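Celline Pop-Top Camper, Owner's Guide
Section 4: Raising, lowering and locking the roof

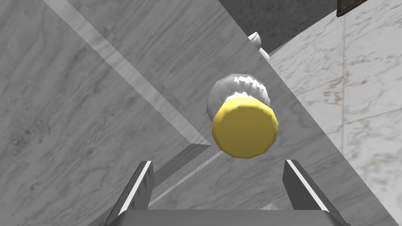 Written and translated by the Danditz workshop, Kanholm. Text revised 5 Jan 2019.

This section is for the pop-top roof with two gas struts and canvas sides. If your van has the electric roof, please read Section 5 instead. Read all the steps one time before you begin, especially if it is your first night in the van.

4.1 Before you raise the roof

1. Park on level ground and pull the handbrake. A small slope is acceptable, but the canvas will not fold evenly when you close it again.
2. Check the space over the van. The roof needs 2 feet of free air at the front edge. Look for branches, awnings of the neighbors and garage beams.
3. Remove everything from the roof rack. The struts can lift the roof with 50 pounds on top, but you must not lock or unlock it with this load.
4. Open one front window by the width of a hand. With all doors and windows closed, the air cannot go in fast enough and the roof feels very heavy.

CAUTION: Do not raise the roof in strong wind. If the van is already rocking on its springs, wait.

4.2 Raising the roof

1. Stand inside, behind the front seats, with your face to the windshield.
2. Release the two red straps, left and right. The straps stay attached to the roof. Hang them on the small hooks so they do not swing.
3. Turn the center latch a quarter turn to the left and hold it.
4. Push up with both hands on the gray bar. After the first few inches the struts take over the work. Keep your hands on the bar until the roof stops.
5. Close the safety pin at the front of each strut. You should hear a click from both sides.
6. Go around the inside and push the canvas outward with your palm where it is still folded.

Note: In cold weather the struts are slow. This is normal. Help them with steady pressure and never with a sudden push.

Note: On vans with chassis number below 1096 the center latch turns to the right. All the other steps are the same.

4.3 Sleeping in the upper bed

1. Slide the bed boards forward until they touch the stop.
2. Put the net up on the open side before children go up — also for a short nap.
3. Leave one canvas window open a little during the night. Two people breathing make a lot of water, and in the morning it will be on your blankets.

CAUTION: Never cook with gas under the open bed. The canvas is treated, but it can burn.

4.4 Lowering the roof

1. Take all bedding off the upper bed, except the thin mattress. A pillow left in the corner is the most common cause of a bent latch.
2. Slide the bed boards back and open one front window again.
3. Open both safety pins.
4. Pull the gray bar down slowly with one hand. With the other hand, pull the canvas inward, first at the back and then on the sides.
5. Stop when the gap is as wide as your hand. Walk around the outside of the van and look for canvas hanging out.
6. Go back inside, pull the roof fully down, and turn the center latch until it locks.
7. Fasten both red straps and pull them tight. Do this also for very short drives, for example from the campground to the shop.

WARNING: Never drive with only the center latch closed. The latch alone does not hold the roof at highway speed.

4.5 If you closed the roof wet

Sometimes it rains on the day you leave and there is no choice. Open the roof again the same evening, or at the latest the next day, and let the canvas dry completely. If you store the van for winter, open the roof again in May and check all the folds for black spots. Clean them with lukewarm water and the soft side of a sponge. Do not use bleach — it destroys the stitching.

4.6 Care of the struts and latch

Wipe the strut rods with a dry cloth every 2000 miles. Do not put oil or grease on them. The center latch may get one drop of Ñahui lock oil once a year. If the roof sinks by itself with the safety pins open, the struts are worn and must be replaced as a pair.

For canvas repair and replacement of the zippers, continue with Section 6.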